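件名: Re: [自動化ML] 板材の積み替え、現場の反応はどうですか
日付: 2024年3月2日

みなさま

Brelteckの工程設計担当です。長いあいだ読むだけでしたが、下のご質問がうちの状況とあまりに重なっていたので、勢いで書いています。長くなります、すみません!

> うちでも板材の積み替えをロボットに任せる話が出ています。
> 設備の資料はいくらでも手に入るのですが、導入したあと現場の人の
> 一日がどう変わるのかを書いたものがなかなか見つかりません。
> 実際に入れたところ、入れかけているところの話を聞かせてください。
> とくに次のことが知りたいです。
>
> ・積み替えをやっていた人は、いま何をしているのか
> ・現場の人はどの段階から話に加わったのか
> ・残業は減ったのか

うちは「入れかけているところ」です。Brostthorpeの工場で、ラインに2台入れる計画が進んでいて、1台目は2月から本番の棚で動いています。2台目はまだシミュレーションの中です。セル全体の制御にはDrevedicoという社内開発の仕組みを使っています(名前の由来は誰に聞いても違う答えが返ってきます)。

まず二つ目のご質問から。現場の人が加わったのは、シミュレーションを始めた週です。最初は設計側だけで把持の条件を詰めるつもりでした。ところが試しに積み替え班の人に画面を見てもらったら、5分もしないうちに「その寄せ方だと角が欠けるよ」と言われまして。板を指のどちら側に寄せるか、どの角度で立ち上げるか、そういうことは全部あの人たちの手の中にあったんですね。私はこれがうれしくて、その日のうちに打ち合わせの場所を会議室から詰所に移しました。

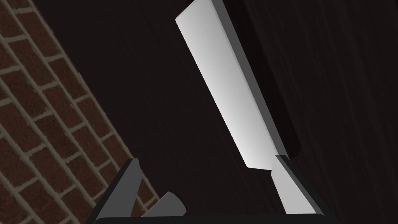
それからは毎週、班の人が画面の前に座って、動きを止めたり戻したりしながら口を出してくれます。こちらが数値で考えていることを、向こうは「もうちょい寝かせて」「そこで一呼吸」と言う。それをパラメータに直すのが私の仕事になりました。正直、入社してからいちばん楽しい時期です。

シミュレーションがいいのは、遠慮なく失敗できるところです。板を何回落としても誰もけがをしないし、材料も減りません。班の人のほうが私より大胆で、「一番いやな置き方でやってみて」と、わざわざ意地の悪い配置を出してきます。傾いたまま立てかけてある、隣とくっついている、手前に小物が転がっている。どれも朝いちばんの現場で普通にあることだそうです。

一つ目のご質問、積み替えをやっていた人がいま何をしているか。1台目の持ち場には2人いました。1人は受け入れ検査に移り、もう1人はロボットの段取りと復旧を受け持っています。検査に移った人は最初かなり渋っていました。ずっと体を動かしてきたので、座って板の面を見る仕事は眠くなる、と。これは本当にそのとおりで、いまは半日で交代する形に変えています。腰の調子はいいそうです。

段取りを受け持っている人は逆にすっかりはまっていて、止まった理由をノートに手書きで残しています。20ページを超えました。センサーのログよりずっと役に立ちます。「昼前、西日でもないのに止まる。床の水か」みたいな書き方で、読み物としても面白いです。Drevedicoの履歴とこのノートを並べて見る時間を、今月から勤務の中に正式に入れてもらいました。

うまくいっていないことも書いておきます。まず賃金の区分が追いついていません。復旧ができる人は前より難しい仕事をしているのに、職種の欄は「積み替え」のままです。ここは人事と話している最中で、2台目が入る前に片をつけたいです。それと、詰所の会話が減ったという声がありました。2人で声をかけ合って持ち上げていた作業がなくなったので、当たり前といえば当たり前なのですが、私は言われるまで考えてもいませんでした。

残業については、減った日と増えた日があります。夕方に止まると復旧で残ることになるので、まだ減ったとは言えません。3か月分くらいたまったら、また投稿します。

最後に、これから始める方にひとつだけお勧めするなら、画面を現場に持っていくことです。見学会のような改まったものより、昼休みに詰所の机に置いておくほうがずっと話が出ます。うちはそれで把持の手順が丸ごと変わりました。

そちらの板の寸法と、いま何人で持っているかを教えてもらえたら、班の人に聞いてみます。たぶん喜んで答えてくれると思います!

Brelteck 工程設計
Brostthorpe工場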